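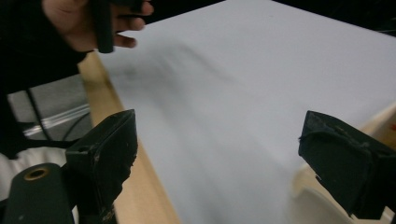

Will anyone on the packing benches lose hours when the new line starts?
All contracted hours stay as they are until the end of June, and the rota for the benches will be looked at again then with everybody in the room.

Skulard packing floor, staff meeting
Saturday, January 26, 2019
Chair: Jhun Ocampo. Minutes: Teodoro Manalo. 22 present, apologies from the Lodhi site.

1. Last minutes
Agreed, with one spelling put right (Beler, one l).

2. The wrapping line
Jhun reported on the trial week. The line wrapped 3774 parcels against a target of 3000, and the late shift went home on time every night – a first for this winter! Big thanks to the Grimer fitters, who stayed on to sort out the feed tray.
Odd shapes still go to the benches. Several people said they liked this, as the dull flat parcels have gone and what's left is the work that needs a bit of thought. Others find it harder going on the wrists. Jhun to look at swapping people over every two hours.

3. Training
31 places on the line course, open to everyone including part-timers. Sign the sheet by the kettle. Teodoro did the first session and was delighted with it – by lunch he could clear a jam and restart without help. He'll sit in with anyone who feels nervous about the screens.

4. Noise
The line is louder than expected at the loading end. Beler to quote for panels. Ear plugs in the top drawer until then.

5. Any other business
Could the radio come back? Yes, at the bench end only.
Lodhi would like to visit and see the line running. Warmly agreed, Jhun to fix a day.

Meeting closed at ten past four.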